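# Brown paper under a mini oven: keep it, or swap it for something else?
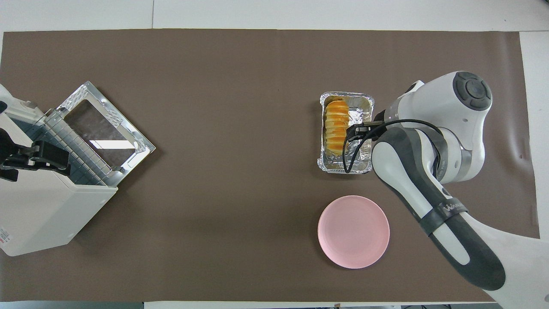
*Oven end of the table, door open, paper down.*

**kettle_and_crumb** (Skosness), posted Jan 21, 2022

Hello all! I've finally got my little countertop oven going again after it sat in a cupboard since December, and I'm delighted with it. Cheese on toast, a tray of biscuits, even a small fruit loaf! The only thing bothering me is the table. It's a white top that marks if you so much as look at it (there are grey smudges along the back that I can't shift), so I've put one big sheet of brown paper down over most of it and stood the oven on the left, with the door opening out over the paper.

It catches the crumbs beautifully and I can roll the whole lot up and start again. But my sister saw it and went a bit quiet, and now I'm wondering. Is paper all right near an oven this size? And while I'm asking, how do you all clean the glass in the door? There's a pale streak along the bottom of mine that drives me mad. The metal surround has a raised pattern on it as well, so I don't want to go at it with anything rough.

The paper came off a 13 metre roll from the Gusico shop in Gesville, so I've got plenty left whatever the answer is!

---

**tlapale_baker**

Oh I love these little ovens, you can do so much more in them than people think! I make all my scones in mine, three to a batch.

Paper is brilliant for the messy jobs. I use it for icing, for cleaning the rack, for polishing, all sorts. But please take it up before you switch on. Mine is 1472 watts on the label and the underneath gets far hotter than I expected. The door is the other thing to watch. When it's down it hangs right over whatever is in front, and a hot drip of cheese fat on paper is no fun at all.

What I do now:

- cold oven, cleaning or fiddling: paper down, as much as you like
- hot oven: paper away, big ceramic tile under the whole thing, gap at the back and sides
- crumbs: pull the plug, let it cool, then a dry pastry brush along the bars of the rack

Check your booklet for the gap. Mine wants a hand's width all round and nothing on top, but they do vary. If you've lost the booklet, the maker's site will usually have it under the model number.

For the glass, bicarb and a few drops of water mixed to a paste. Spread it on with your finger, leave it while you have a cup of tea, then wipe off with a damp cloth and dry it with a clean one. It comes up lovely! Keep the paste off the hinges or you'll be picking white bits out for weeks. An old soft toothbrush with washing-up liquid is great on patterned metal.

One more thought: look at that streak from a different angle before you start scrubbing. I spent a whole evening on mine and it was the ceiling light.

---

**oldspoons880**

had paper under mine for years never a problem. just dont let it touch the oven

---

**marmalade_hour**

I'd go with the tile and ignore the "never a problem" post, sorry! Paper touching the oven is exactly what you'd have if it's standing on the sheet.

On the smudges, try a melamine sponge, just barely damp, on a corner where it won't show. Mine lifted grey marks from a white shelf in seconds and I went round the house looking for more. Go gently though, it can dull a shiny finish.

And do take the rack right out and soak it in the sink overnight if it's greasy. Hot water, a good squirt of washing-up liquid, rinse, dry it properly, back in. Enjoy the fruit loaf, and could we have the recipe please?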